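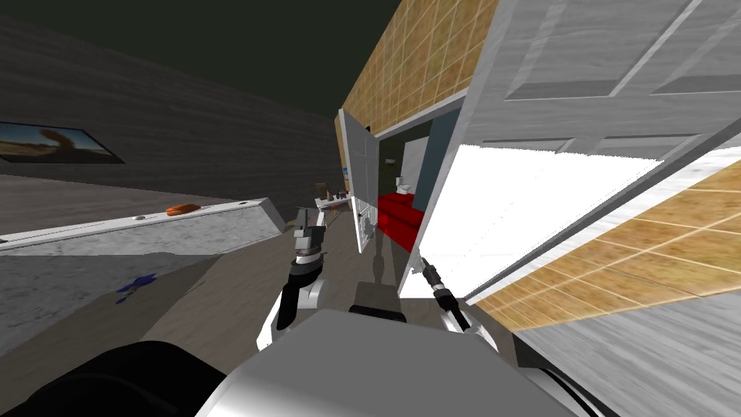

Zargate Campus 5: review

Reviewed 2024-09-10

Zargate Campus is a timetable and notices app sold to colleges and universities. Version 5 replaces the one released in January. We ran it on a test licence for one term, on a site with 3,784 student accounts, of which 2,953 signed in at least once. The supplier is Lerholm, which also hosts the server side.

Installation

The app reads from the student records system by nightly import or live link. The nightly import worked at the first attempt. The live link needed a change to our firewall and a second certificate, neither of them covered in the manual. Lerholm's support desk answered the ticket the next morning with the correct port numbers.

Sign-in uses the college's existing accounts. There is no separate password. Sessions last 20 days, and the administrator cannot shorten this, a poor choice for shared tablets.

Timetable

Room changes reach the phone within a minute on the live link. On the nightly import they arrive the following day, so a college without the live link should keep its notice boards. The week view is readable on a small screen. The term view is not: module codes are cut short and two classes in the same slot overlap.

Export to a phone calendar is one-way. Cancelled classes stay in the calendar until it is removed and added again.

Notices

Staff can send to a course, a year group or the whole site. Messages cannot be recalled once sent. Read counts are shown per message but cannot be exported. Birnier, the rival product we used before, allows both.

Offline use

The last timetable fetched is kept on the phone. Maps are not. In our basement teaching rooms the map page showed a grey panel and no error text. 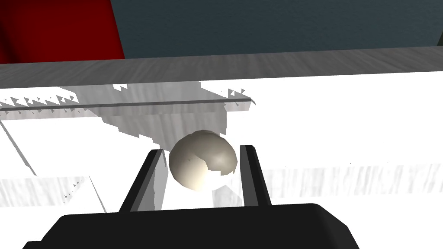
Liang writes that the map can be stored if the site plan is uploaded as a single file under Settings, Buildings, and that the option is missing when each floor is loaded separately. We had loaded ours by floor. Merging them brought the map back offline, at the cost of a slower first start.

Verdict

Suitable for a single-site college that can run the live link. Larger sites should wait for a fix to the term view and ask for message recall in writing before signing.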